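The Trarnden Municipal Concert Hall wishes to inform subscribers that the August recital of the Goel Choir took place as announced, before an audience of 397. The programme was given in full. One addition to it is recorded here at the request of the management.

At the close of the second part, the conductor, Lilian Wanyama, lowered her hands and the choir continued to sing. The piece was not in the printed order. It lasted 12 minutes. Members of the audience who had reached the cloakroom returned to their seats.
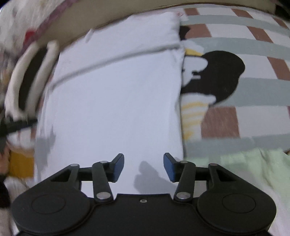

By Sushil Jaiswal
Fiction | 17 August 2024

The management has since spoken with all 70 singers. Each stated that the music had been on the stand. The librarian, Ezequiel Casado, has searched the cabinets and found no copy.

Mrs Sunita Negi, who has held seat 200 since the hall opened, has written to say that she knew the tune. Her late brother used to whistle it on the stairs, and she had never heard the second verse. She asks whether it will be repeated.

The management regrets that it is unable to say. Her seat has been reserved for the September concert, and the doors will open half an hour early.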